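About Pimel

Pimel is a residential training school for adults who are preparing to live on their own, many of them for the first time. The school occupies two houses in Plimham, joined by a covered walkway, and has places for 18 residents. It also offers day courses to people who live elsewhere in the county.

Our Beginnings

The school was opened by the Latham Trust in the former Pešek glove works, a building that had stood unused for several years. The first residents shared one kitchen and one classroom. When the adjoining house came up for sale, the trust bought it and moved the bedrooms there, which left the old works free for teaching. The name Pimel was taken from the lane that runs behind the property and has been kept ever since, although the lane itself now appears on maps as Station Walk.

What We Teach

Residents follow a program of 52 weeks. The first part covers household budgeting, cooking, cleaning, laundry and the use of public transportation. Later units deal with rental agreements, health appointments, job applications and dealing with official mail. Each resident has a written plan, agreed on with a tutor at the start of the program and reviewed every month.
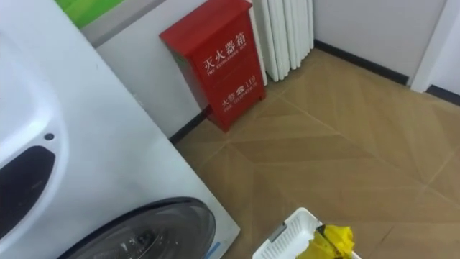 Classes are held in the mornings and are kept to 7 students or fewer. Afternoons are set aside for practice, study, part-time work or volunteer placements in the town. Residents cook their own evening meal from the fourth week onward and are given a weekly food allowance, which they manage themselves with help from a tutor where needed. Receipts are kept in a folder and discussed at the monthly review.

Day students may enroll in single units. The cooking and budgeting units are the most frequently requested, and early application is advised for both.

Our Staff

Tutors at Pimel hold a recognized qualification in adult education or social care. A member of staff is on the premises at all hours, including during school breaks. New tutors spend their first month working alongside an experienced colleague before taking responsibility for residents' plans.

Life in the Houses

Each resident has a private bedroom with a desk and a lockable closet. Bathrooms are shared between two bedrooms. Common rooms are open until 11 p.m., and guests are welcome until 9 p.m. provided they sign in at the front office. House meetings take place once a week, and minutes are posted on the board beside the stairs. Residents may raise any matter concerning the houses, from meal times to the choice of paint for the hallway.

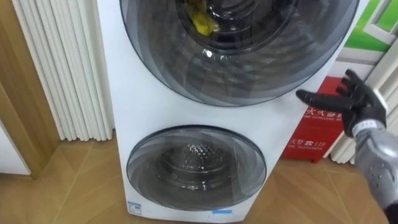
Washing machine with upper and lower doors.

Bed linen is provided on arrival. Residents are asked to bring their own towels, to label their clothing and to follow the laundry schedule set at the house meeting. Pets cannot be accepted, with the exception of registered assistance animals.

After the Program

Pimel remains in contact with former residents for 2 years after they leave. During that time they may call the office for advice, attend the evening workshops without charge and use the school as a reference when applying for housing. Several former residents now serve on the advisory panel that reviews our course materials each June.

Funding and Admission

The school is a nonprofit organization. Its income comes from fees, local grants and the Latham Trust, and a summary of the accounts is available from the office on request. Applications are accepted throughout the year from adults aged 18 and over. Applicants are invited to spend an afternoon at the school and to stay for dinner before a decision is made on either side. Reduced fees are available, and the forms may be collected from the front office in Plimham or requested by mail.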